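August 11, 2020 - Samamum bench, kitchen station

Good session today! We ran 115 pick attempts on the Skulo controller, and I spent most of them in a chair with a coffee and the log open. In October I was still resetting every single one by hand and my back hated me for it. Now the arm does its own resets and I only get up when it asks.

The part I like best is what this has done to the shift. We used to need two people here all day, one to reset and one to write things down. Now one of us watches, and the other is free for the Itia parts (the grasp code finally has someone on it!).
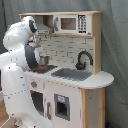 Arm over the stovetop, small silver pot under the fingers.

Six stops needed a person. Two of those were me being jumpy with the pause button - need to agree on when we step in and write it on the board. Also ask the Urbańczyk crew how they hand over mid-run, they share one arm between two shifts.

Next: same task, slower approach to the pot.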